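Guides > Soft Toys > Care and Cleaning > Hand Washing Plush Food

6 min read

Hand Washing Small Plush Food Toys

Small plush food toys collect skin oil, saliva and dust faster than larger plush because they are handled more for their size. The method below covers pieces up to 16 inches in their longest dimension, with fabric shells and fiber fill. It does not cover toys with battery packs or sound boxes that cannot be removed, or toys filled with pellets.

Before you start

Read the sewn-in label. If it says surface wash only, skip the soak and go to the section on spot cleaning. If the label is missing or faded, treat the toy as surface wash only until you have tested the dye.

To test the dye, dampen a white cotton cloth with cool water and one drop of detergent. Press it against an inside fold for 15 seconds. Yellow and red fabrics are the most likely to leave color on the cloth. Any transfer rules out soaking.

Check the seams under good light. Open seams must be closed before washing, or the fill will migrate through the gap. Use a ladder stitch in matching polyester thread, with stitches no longer than the existing ones.

Shaped pieces and folds

Toys with flaps, leaves or peels need more attention than a plain ball or block. Dirt settles where the parts meet, and the same junctions hold water after the outer surfaces feel dry. Lay the toy on a clean white surface and spread each part away from the body before deciding how to wash it. Loose threads and stains are easier to see against white.
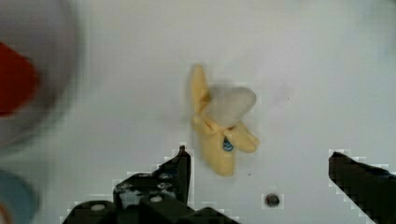 Partially peeled plush banana with yellow flaps, off-white flesh and a small blue tag just below where the flaps come together.

On a two-color toy, clean the lighter fabric first and change the water before starting on the darker one. Work from the junction outward. Tags can be left in place, but support them with a finger while brushing so the stitching does not take the load.

Washing

1. Fill a basin with cool water. Add a small amount of Pudavex or another mild liquid detergent without bleach or softener.

2. Submerge the toy and press it gently until the fill is wet through. Do not twist.

3. Soak for 15 minutes. Longer soaking loosens some printed details and gives no better result on ordinary dirt.

4. Brush the folds with a soft toothbrush, using short strokes in one direction.

5. Drain, refill and press the toy in clean water. Repeat until no foam appears — detergent left in the fill attracts dirt and stiffens the fabric.

Spot cleaning

Mix the same detergent with water and whisk it until there is foam on top. Apply only the foam, using a damp cloth. Wipe it off with a second cloth and plain water. Keep the area small and let it dry before going over it again.

Drying

Roll the toy in a dry towel and press down along its length. Replace the towel when it is saturated. Reshape the body by hand, then set each flap in its open position on a mesh rack with air moving on all sides.

Turn the toy every few hours. Pinch the thickest section to check for moisture; the center is the last part to dry. Return the toy to use only when that section feels the same as the thin edges. Do not use a radiator or a hair dryer on a hot setting, as synthetic pile can mat permanently.

If the fill has clumped, work it apart through the fabric with your fingertips while it is still slightly damp.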